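Chapter 7
Friction, and Other Things We Complain About

Most people meet friction for the first time by falling over. A patch of ice, a polished school corridor, a pair of new socks: the floor withdraws its cooperation, and for a second or so you learn more physics than you will pick up in a fortnight of lessons. The rest of this chapter tries to cover the same ground with fewer bruises.

In Chapter 6 we treated surfaces as perfectly smooth. Blocks slid down slopes without a murmur and sledges, once pushed, went on for ever. You may have felt that this was cheating. It was. Smooth surfaces make the sums easy, and we wanted you to get used to drawing forces before letting in the one that spoils everything.

Friction is a force between two surfaces in contact, and it acts along the surfaces, against sliding. If you push a heavy bookcase and it stays where it is, friction is pushing back exactly as hard as you are. Push harder and friction pushes harder too, like a younger brother. There is a limit to this, however. Once you pass it the bookcase lurches forward, usually on to your foot, and you will notice that it is now a little easier to keep moving than it was to start. We call the first kind static friction and the second kind sliding friction, and we shall need a separate number for each.

It is tempting to think of friction as a nuisance, a tax on anything that moves. Engineers spend a good deal of money on oil for this reason. But try walking without it. Your shoe pushes backwards on the pavement, and the pavement pushes you forwards only by means of friction. Knots hold by friction, and so do nails and the lids of jam jars, which often have more of it than anyone asked for.

Household machines need it in some places and would gladly be rid of it in others. In a washing machine, the bearings should let the drum turn as freely as possible, while the feet must grip the floor well enough to stop the whole thing setting off across the kitchen during the spin. A machine that wanders has usually been badly levelled or badly loaded, with one wet bath towel on its own being the classic mistake.

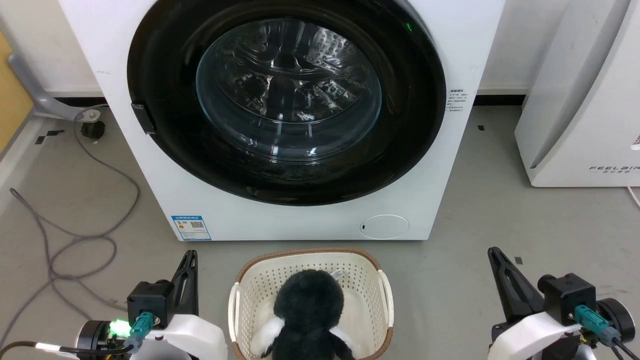 7.1 Measuring the grip

Put a wooden block on a level table and pull it with a spring balance. Watch the reading climb while the block does nothing, and write down the value at the moment it gives way. Now put a second, identical block on top and try again. The reading at which the pair begins to slide should be very nearly doubled.

Sihan Wei, who tested this experiment on her own classes before we let it into the book, warns that the table must be wiped first. One group of hers obtained a splendid set of results that turned out to be mainly about spilt orange squash.

Suppose your block weighs 2 newtons and the table is level. The table pushes up on it with 2 newtons, and this upward push is called the normal force. (Normal here means at right angles. Physicists took a perfectly good everyday word and gave it another job.) Divide the pull at which the block starts to slide by the normal force and you have the coefficient of static friction. It has no units, so for once you cannot lose a mark by forgetting them.

Before reading on, work out the pull needed to start a crate weighing 200 newtons if the coefficient is 0.4. Then tip the floor up into a slope, and we can begin properly.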